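猫咪行为与家庭照护 第四讲讲义:猫为什么躲起来,我们又该怎么读它

打印本页 | 用邮件发送

上周有同学下课追着我问,说家里的猫一来客人就钻床底,是不是"性格不好",要不要抱出来多见见人,练练胆子。我当时赶着去搭车,只回了一句"先别抱",回家路上越想越觉得这句话太敷衍了,所以这一讲干脆就从"躲"讲起。原来排在第四讲的梳毛和剪指甲往后挪一次,手上已经买了指甲剪的同学先收着哈。

先说一个我自己的笨经验。我养的第一只猫叫Pusta,灰白花,接回来那天我兴奋得不行,把客厅收拾得干干净净,沙发底下用纸板全封死了,生怕它钻进去我摸不到。结果它整整一个晚上贴着墙根走,走一步停一步,耳朵往两边压,饭也不碰。我那时候还觉得它"认生认得厉害",现在回头看,是我把它能用的退路一条一条全堵上了!后来我把纸板撤掉,它钻进去待到半夜,自己出来把碗舔了个干净。

一、躲藏是一种应对方式

猫在自然环境里既是捕猎的,也是会被捕的,体型就摆在那儿。碰到拿不准的东西,它的首选通常是拉开距离,先找个地方把自己藏好,看一会儿再说。所以我希望大家把"躲"当成猫在处理问题,它正在用自己会的办法让自己缓下来。你把它从洞里掏出来,等于告诉它这个办法不管用,下次它可能就换一个更激烈的:哈气、拍你、咬。很多"突然咬人"的猫,主人仔细回想一下,前面其实躲过很多次了。

常见的躲,我习惯分成几种来看(这个分法是我上课图方便,课本上不一定这么写):

第一种是新环境的躲。刚到家、刚搬家、家里换了大件家具,都会有。一般几天之内会慢慢松下来,先是夜里出来,再是你在家安静坐着的时候出来。

第二种是针对某个东西的躲。吸尘器、门铃、某位嗓门大的亲戚。东西一走,猫过一阵就出来了。

第三种最要当心,平时不躲的猫忽然开始躲,而且家里什么都没变。这种我一律建议先约兽医。猫不舒服的时候很会藏,疼痛、泌尿道的毛病、牙的问题,都可能先表现成"最近不太爱理人"。公猫如果同时反复进猫砂盆又尿不出来,那是急诊,不要等到第二天,也不要在群里问,直接去医院。

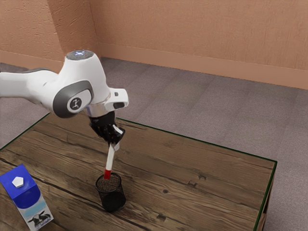

二、怎么看出它紧张到什么程度

我知道大家都想要一张对照表,耳朵怎样就代表怎样,尾巴怎样就代表怎样。我年轻的时候也背过这种表,背得挺熟,可一到真猫面前就乱。单看一个部位特别容易看错,比如瞳孔放大,可能是怕,可能是玩得兴奋,也可能只是你家灯太暗了。得连着身体一起看,还得看它在什么场合。

放松的猫,身体是摊开的,重量很踏实地压在地上或者垫子上,四只脚收没收进去倒没那么要紧。耳朵朝前,偶尔转一下去听动静,眼睛半眯着,你走过去它可能只抬抬眼皮。

有点紧张的猫,头会放低一点,身体往后收,耳朵开始往旁边转。有的会突然舔自己两下,舔得很急,舔完又盯着你看;有的会舔鼻子、咽口水,背上的皮一抽一抽的。这个阶段最容易被忽略,也最值得我们停手,往后退一步,侧过身去,别盯着它的眼睛。

很怕的猫,身体缩成一团,脚全踩在地上随时准备跑,耳朵压平,胡须往后贴,呼吸变快。到这一步就什么都别教了,零食也未必吃。把灯调暗,人出去,门轻轻带上。

顺便提一句呼噜声。大家听到呼噜就觉得它高兴,多数时候没错,可是猫在难受的时候也会打呼噜,我在诊所候诊的时候就听过好几次。还是那句话,连着身体一起看。

三、给它一个像样的藏身处

好,讲实际的。我对藏身处的要求不高:进得去,转得开身,里面看得见外面,最好还有第二个出口。尤其多猫家庭,只有一个口的猫窝很容易变成死胡同,一只猫往门口一坐,里面那只就出不来了。

材料真的不用讲究!纸箱侧放,铺一件你穿过没洗的旧T恤,就很好。我自己试过花大价钱买的绒布帐篷,Pusta一次都没进,倒是装帐篷的那个箱子,它睡到箱底都塌了。

位置上请注意几点。不要放在过道中间,不要挨着洗衣机,也不要跟猫砂盆、食盆挤在一个角落。高处的也要有,有些猫怕起来往上走比往下走更安心,书架顶上腾出一格,铺块防滑垫就行,记得给它留一条下来的路,老猫和关节不好的猫要加台阶。

还有一条是跟家里人约好的:猫在藏身处里的时候,谁都不许伸手。小朋友尤其要讲清楚,我一般会跟孩子说"那是它的房间,它关着门呢",他们往往比大人守规矩。喂药、剪指甲也别在那里抓它,抓过一次,这个地方在它心里就不算安全了。
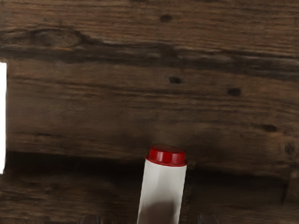

藏身处弄好之后,接下来就是等,这也是同学们做得最差的一部分(我也差,我是个急性子)。可以做的事情有这么几样:每天固定时间喂饭,碗放在离藏身处不远的地方,放下就走;你自己坐在同一个房间里看书、回消息,别一直看它;说话声音放平,不要为了"让它习惯"故意弄出响动。它肯出来了,也先别摸,手指伸在它鼻子的高度,停着不动,它来闻、来蹭,你再挠挠脸颊和下巴。挠两下就把手收回来,看它是再凑上来,还是走开。凑上来就继续,走开就算了,下次再说。

摸哪里也讲究一下。脸颊、耳朵根前面、下巴,大部分猫都还能接受。肚子、尾巴根、脚爪,除非它跟你很熟而且明确表示过喜欢,否则少碰。翻肚皮给你看不等于请你揉肚皮,这个误会我自己手背上留过好几道印子。

四、客人来了怎么办

回到开头那位同学的问题。我的做法是这样的:客人到之前就把猫请进一个安静的房间,水、猫砂、窝都在里面,门上贴张条子,省得有人找洗手间推错门。等大家坐定了,声音下来了,再把门开一条缝,出不出来由它。客人这边只有一个任务,就是别理猫。说来也怪,最怕猫、最不想看猫的那位客人,往往腿边第一个有猫。想一想也合理,他不盯着看,也不伸手。

要是它整晚都没出来,也没关系。有的猫一辈子就是不见客,吃得好、睡得好、跟你亲,就很好了。我们不需要把每只猫都练成社交高手。只有当它躲到影响吃喝和上厕所,或者客人走了很久还缓不过来,才需要找兽医或者行为方面的专业人士一起看。

课堂上有人问能不能用那种插电的安抚扩香。可以试,有的猫有反应,有的没有,我家就没看出区别。别指望它代替藏身处,更别拿人用的精油来代替,不少精油对猫是有毒的,家里有猫就先收起来。

五、本周作业

挑一个平常的晚上,观察你家的猫(没有猫的同学可以借朋友家的,或者去收容所问问能不能安静坐一会儿)。请从晚饭前开始,写下面这些内容:

- 它待过哪几个地方,哪一个是它自己选的,哪一个是被你抱过去的
- 有没有出现"有点紧张"那一段里讲的动作,当时屋里正发生什么
- 画一张你家的简图,标出藏身处、食盆、水碗、猫砂盆,看看它从一处走到另一处要不要经过让它害怕的东西
- 如果只能挪动一样东西,你会挪什么

写得零碎没关系,别写成"我家猫很可爱"就行(我知道它可爱)。不要为了作业去吓它,也不要故意放吸尘器,这一条每个学期都有人问,答案每次都一样。

作业星期四上课前交,纸质的放讲台上,发邮件的请在标题里写上猫的名字,我按猫的名字归档,比按学号好找。下一讲接着讲梳毛和剪指甲,带一条旧毛巾来,猫请留在家里。

打印本页 | 用邮件发送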